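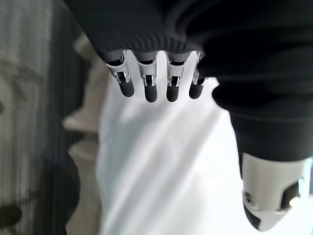

Should the knit sleeve stay on the hand while the two wrist cameras are compared?

Leave it on. The sleeve covers part of what a wrist camera sees, and a comparison made without it will not match the view you get in daily use.

4. Comparing wrist cameras on a five-finger hand

This section covers the side-by-side test of the Dellent and Gisico wrist cameras on the Kirkegaard hand. Finish Section 3 (mounting the hand and checking the cable loop) first. If you are testing a two-jaw gripper, skip to Section 5.

4.1 Before you start

You will need:
Both cameras, with their own brackets
The 2.5 mm hex key from the bracket kit
A white test surface and a dark one
The log sheet for this section

Caution: Turn off motor power at the controller before putting your hands near the fingers. The stop button on the pendant holds the motors in place but does not remove power.

4.2 Fitting the sleeve

1. Move the hand to the service pose, fingers pointing straight down.
2. Slide the sleeve over the palm and wrist. The ribbed band goes just above the knuckles.
3. Check that the band is clear of the silver plates at the middle joints. Fabric caught in the gaps there will stall a finger.
4. Push any spare fabric back toward the wrist. A thick fold on the thumb side is normal, but it must not touch the thumb housing when the thumb closes.
5. Restore motor power and open and close the hand three times at low speed. Check the band again.

Note: Sleeves stretch. If the band slides past the knuckles during step 5, replace the sleeve before going on.

4.3 Mounting the first camera

1. Turn off motor power.
2. Fit the bracket on the back of the wrist and tighten both screws by hand.
3. Plug in the camera cable and leave enough slack for a full wrist turn.
4. Restore power and open the live view.
5. Tilt the camera until all four fingertips and the lower end of the thumb are in view. The thumb will look much larger than the fingers, and it may be soft. Do not refocus for it.
6. Tighten the screws with the hex key. Save the position as CAM A.

4.4 Setting exposure

Automatic exposure does not work well with this hand. The dark sleeve fills a large part of the view, so the camera brightens everything, and a white table loses its detail.

1. Place the white surface under the hand and lower the fingertips until they hover just above it.
2. Switch exposure to manual and enter 383 as the starting value.
3. Lower the value until shading on the white surface can be seen again. Stop if the black fingertips begin to run together with the sleeve.
4. Write the final value on the log sheet.
5. Swap in the dark surface and repeat. The upper limit of the field is 2997 – anything higher is ignored without a warning.

Note: Outlines of the fingers against a bright table can look very clean even when the table itself is washed out. Judge exposure by the table.

4.5 Running the comparison

1. Load the test program from the Jedidville folder. It is job 1463.
2. Set the repeat count to 100 and start the job. Stay within reach of the stop button for the first few cycles.
3. When the job ends, save the results under the camera's name.
4. Turn off motor power, remove the first camera, and repeat 4.3 to 4.5 with the second. Save its position as CAM B.

Use the same sleeve for both runs. Do not change the room lights between them, and do not carry the exposure value over from one camera to the other.

4.6 Reading the results

Look at the missed detections first. Open the stored view for each one and sort it under one of these headings on the log sheet: sleeve in the way, thumb in the way, surface too bright, other.

If most of the misses fall under "sleeve in the way," go back to 4.2, step 4, then run that camera again. Misses caused by the thumb usually mean the bracket is tilted too far to that side. A change of tilt voids the saved position, so save it again before the next run.

Keep both log sheets with the hand. Questions about the test program go to Anouk Van Loon.

Section last revised 19 February 2019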